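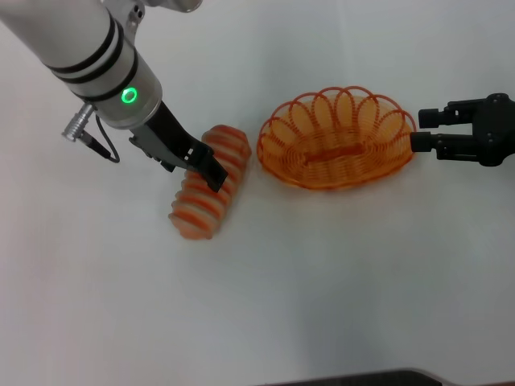

Bench tips for the two-arm pick and place task

These notes are for members of the Brabec robotics club working on the bread and basket exercise. They assume both arms are homed and the Dasia control program is running.

Cable at the wrist
Leave a small loop in the black cable under the wrist connector. Turn the wrist slowly through its full range before the first run. If the cable pulls straight at any point, give it more slack and repeat.

Gripping the loaf
Close the fingers across the loaf, never along it. Bring the gripper down in 5 mm steps for the last part of the approach. The toy loaf is soft and will hide a height error, so check the finger height against the bare table first. Start at 35 per cent grip force. Above 40 the loaf tends to squirm out when the fingers open.

Holding the basket
The second arm steadies the wire basket by its rim. Keep the fingers low and slightly open on the way in - the loops along the top edge catch easily. If a finger does hook a loop, stop, open the gripper and back out the way it came. Lifting will bend the wire.

Table surface
Wipe the white top with a damp cloth and dry it. Spray cleaner leaves a film and the basket slides on it. Lamps go on both sides of the bench, as a single lamp throws a shadow that the Farken tracking script can mistake for the edge of the loaf.

Screws
Check the fingertip screws after every 16 runs. Finger tight plus a quarter turn is enough. The spare fingertips are in the Drurnirard drawer, along with the short hex key.

Packing up
Park both arms clear of the table before cutting power. Store the basket upright with nothing on top of it.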